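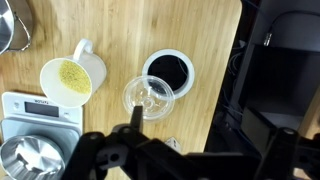 Can I start a new demonstration if the last one was stopped early?
A stopped demonstration must first be saved or discarded. Until then, the Skidine console keeps the Record key locked.

4.3 Recording by remote control

1. Set the leader handle to its rest position.
2. Press Link. The arm follows the handle after 2 seconds.
3. Press Record and perform the task once, start to finish.
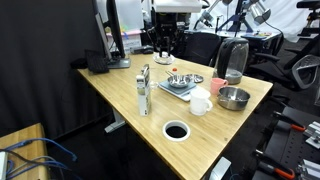
Approach height is set per task under Motion > Clearance. Measure from the tabletop to the top of the tallest item the arm must pass over, then add the finger length. With a tall carton standing among cups and a low dish, the carton sets the value. The upper limit is 952 mm.

4. Return the arm to its approach height before pressing Stop.
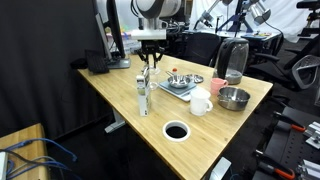

Demonstrations that end below this height are stored but marked Incomplete, and Grerico skips them in training.

CAUTION: Do not release the leader handle while the fingers are closed on an object. The arm holds position - the grip does not.

5. Repeat steps 1 to 4 at least three times per task.
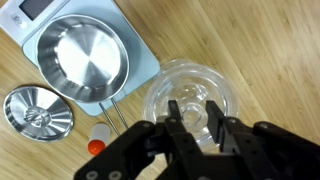
Does hand guiding use the same file format?
Both methods write the same file. Hand-guided runs carry code 143 in the header, and the two kinds can be mixed in one task folder.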